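Jedix two-arm station for canteen and serving counters

Jedix fits at an existing counter and handles plates, bowls and boards between preparation and service. Layouts are tested in simulation before delivery. 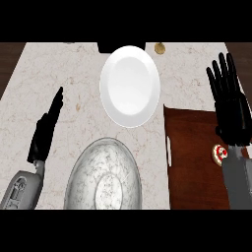

Reading time: 1 minute

At Grønli the station runs from 5 in the morning, Monday included. Staff who used to set out crockery now check portions and restock. Kitchen lead Ingegerd Hellström approves each change of layout.

Rated life is 3,000 hours between joint services. 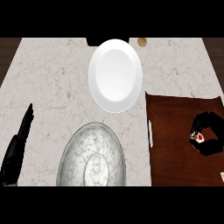

Operators need one day of training, given on site by Dunder. Lifting and wiping down remain manual tasks. Order no. 489, spare fingers sold separately.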